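Automatisation de la préparation des plateaux : effets sur les postes de travail
Rapport de projet, module « Travail et systèmes techniques »

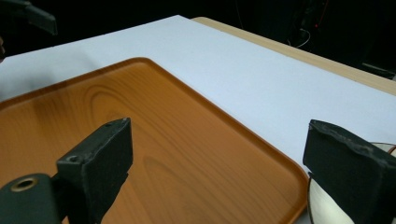
Mehrangiz Asadi, Athina Theodorakopoulos
Encadrement : Seraina Widmer
Remis le 11 octobre 2026

1. Contexte

La cuisine centrale Mesarska prépare environ 900 plateaux par jour pour des restaurants d'entreprise. Depuis août, une partie de la mise en place (plateau, assiette, bol) est confiée à un poste automatisé fourni par Zindmont. L'étude porte sur l'organisation du travail autour de ce poste. Les performances de la machine ne sont traitées que lorsqu'elles modifient la tâche d'un opérateur.

2. Méthode

Nous avons mené 11 entretiens semi-directifs et observé quatre services complets. Le journal d'arrêts du poste a été dépouillé sur la même période ; il contient 101 interventions manuelles. Les catégories d'arrêt ont été reprises telles quelles, à l'exception de « divers », que nous avons recodée avec la cheffe d'équipe, Inger Snorradóttir.

3. Résultats

3.1 Nature des interventions. La majorité concerne la saisie du plateau par le bord. Un plateau à rebord relevé et à angles arrondis offre peu de surface d'appui à des doigts à faces planes, et une assiette posée trop près du rebord réduit encore le passage. Les opérateurs ont pris l'habitude d'écarter la vaisselle avant le cycle. Ce geste ne figure pas dans la fiche de poste.

3.2 Rythme. En mise en place manuelle, l'équipe réglait sa cadence sur l'arrivée des chariots. Elle la règle désormais sur le cycle du poste. Trois personnes interrogées décrivent une attente fractionnée, trop courte pour entreprendre une autre tâche.

3.3 Qualifications. La reprise après arrêt exige un code détenu par deux personnes par service. Les autres appellent et attendent. La formation prévue pour l'ensemble de l'équipe n'avait pas commencé à la fin des observations.

4. Discussion

La charge physique déclarée baisse, surtout pour les épaules. La charge de surveillance augmente et n'est pas reconnue dans la classification des emplois. Nous proposons d'inscrire le dégagement de la vaisselle dans la fiche de poste et d'ouvrir le droit de reprise à toute l'équipe. L'échantillon ne couvre pas le service du soir.

Remerciements à Mitra Arabzadeh pour la relecture du guide d'entretien (annexe A).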